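Hodau flat things, README
Version 2, 11 February 2025
Maintainer: Valter Gouveia

What's in here

Pictures of flat and flattish things being picked up, turned, folded and put down on a tabletop. Sheets, cards, books, box blanks, that sort of stuff. I started the set for a labeling tool called Nomow, which was great on mugs and hopeless on anything you could slide under a door, and then I kept going well past the point where Nomow needed it (I got into it, what can I say).

There are 600 pictures in this version, and 400 of them have labels. The rest are in the folder called unlabeled and you're welcome to them. Labels come as one plain text file per picture, same name, different ending.

Folders

close - the tabletop and whatever is lying on it, from very near
wide - the whole work area
unlabeled - a mix of both
notes - my scribbles, including the old label list from version 1

The close and wide folders don't pair up by file number! I meant them to, and then I renamed things halfway through. If you need pairs, use sessions.csv in notes, which gives the session for every file. Order within a session isn't guaranteed either.
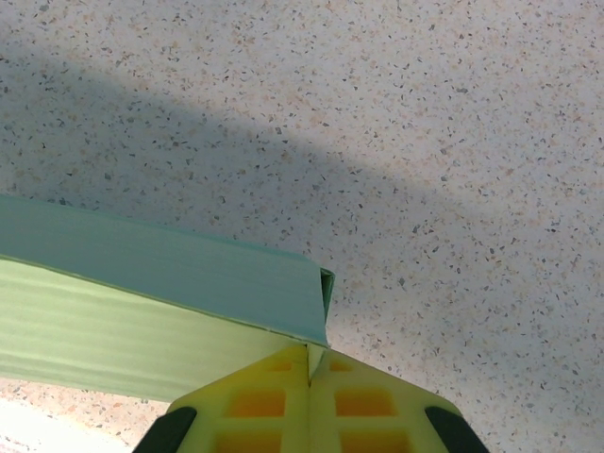
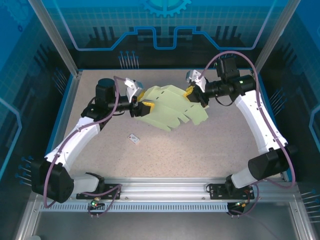

Green against the speckled top, close up (first) and from farther back (second).

Labels

I use 16 labels and they're on the short side: sheet, card, book, flap, slit, fold, edge, corner and so on. The full list is in notes/labels.txt.

A few things I went back and forth on:

Flap is for any part that hangs or sticks out from a sheet, even when it has no crease. In version 1 you needed a crease to count as a flap, and I spent a whole evening squinting at lime-green lobes before giving that up.

Slit is a cut that goes in from the edge. A line of little dashes across the middle of a sheet gets its own label, dashline. I don't try to say whether it tears.

Sheet covers fabric, foam, paper and plastic. I can't always tell which from a picture and I'd bet you can't either, so there's no material label.

Small things left lying on the surface get the label other, unless they're clearly a card.

Known problems

The tabletop is off-white with gray, bluish and peachy flecks all over it, and I love it, but it's rough on edge finding. Soft shadows make it worse - the background goes a cool lavender gray and pale edges start to melt into it. My own edges are off by a few pixels in those pictures. Corrections very welcome.

Green is overrepresented. Sorry, greens were what I had.

Almost 90 pictures in close show only one end of the thing. I label the end that shows and don't guess at the rest.

Changes since version 1

Added dashline and merged two kinds of flap. Moved the old Kratochvíl pictures out into their own set, Sunemen, as they were mostly envelopes and had a different tabletop.

Getting in touch

Open an issue and put the file name in the title, please. I read them all, usually in batches.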